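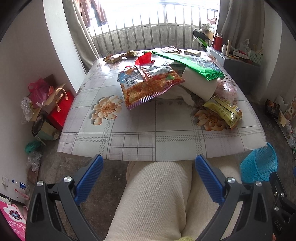

Snacks, and a good look at the flowered plaid cloth.

Leen Azar
A few people asked how the Irish is going, so I'm going to answer all of you in one go, and I apologize in advance because I've had two cups of tea and I'm in the mood to talk.

Short version: slowly, and I love it. I started a year ago this May with no Irish at all and no Irish relatives, just a neighbor (Tomás Doherty, hello Tomás) who used to say good morning to me in it over the fence until I got tired of not being able to say it back.

I did what everyone does and started with flashcards. I had a goal of 3000 words in the first year, which I wrote on a sticky note and put on the fridge. I'd like to tell the me who wrote that note to go sit down somewhere.

I got to almost 300 before I noticed that I could recognize the word for "badger" on a card in half a second and still couldn't ask a person if they wanted milk.

So I put the cards in a drawer and went to the conversation evening in Gargate, which I'd been too shy to do all winter. I sat in the car for a good long while first. Then I went in and said my one sentence and forgot my own name after it.

Lorcan Corrigan runs it and he is the most patient man I've ever met. He lets a silence go on and on. The first few times I thought I'd die of it, and then one evening a verb floated up out of nowhere and I used it, and he just nodded and carried on talking about his gutters.

He has one rule, which is that you can say anything badly but you can't switch to English until you've tried it two other ways. I didn't have the word for "ladder" so I said "stairs for outside" and then "the thing for going up the house." Everybody understood me! I was so pleased with myself I told my sister on the phone that night and she was very kind about it.

The sounds are the hard part for me, way more than the spelling. I grew up with Arabic at home, so the throaty ones came easy (thank you, Mom), but the slender r is still beating me. I practice it in the shower. The dog has stopped coming into the bathroom.

And about the spelling, since it scares everybody off – please don't let it. It's more regular than English once you've learned what the h's are up to. Give it a month of reading out loud, even if you have no idea what you're saying.

What to read: I had good luck with a little set of graded stories called Nurnasau, which has 16 stories in it and gets harder so gently that I didn't notice until I looked back. Story 6 is the one about the ferry and I've read it so often I could do it as a party piece.

I didn't get along with the big grammar everybody recommended to me. It's a fine book, I'm sure, but I'd open it with a question and close it with four. Chrysanthi Kouris told me to use it only for looking up things I'd already gotten wrong, and that works much better.

Chrysanthi and I also leave each other voice messages, a minute or two, most mornings while the coffee's going. She's ahead of me, so she talks and I answer whatever part I caught. Once she told me all about a funeral and I said that sounded lovely, I hope you had nice weather. We've agreed not to bring it up again and here I am bringing it up.

@Li-hua Chow asked if it's worth starting at 50-something. Yes, yes, please do! I'm not far behind you. My memory is worse than it was in school but I care so much more, and I don't mind looking silly the way I did when I was young. Come sit by me.

Somebody else asked about the name question, whether the group gives you an Irish one. They offered. There's already an Ó Briain and a couple of Máires and it would have been sweet, but I said I'd stay Leen, and Lorcan says it fits in fine as it is.

This year's plan has no numbers in it. I'd like to get through a whole phone call with Tomás, no English, about something dull like the recycling. We tried last week and I lasted until he asked me what time it was.

OK, that's more than enough out of me, I've got beans on the stove. If you have a trick for the slender r, I'm begging you, leave it in the replies – I'll try anything.

We use cookies to remember your settings and see which threads are read. Accept all | Manage choices

More from Leen Azar
Reading out loud to a dog who has opinions
What I packed for a rainy weekend in Limano
My mother's lentils, since you keep asking
Five months in and I finally understood a joke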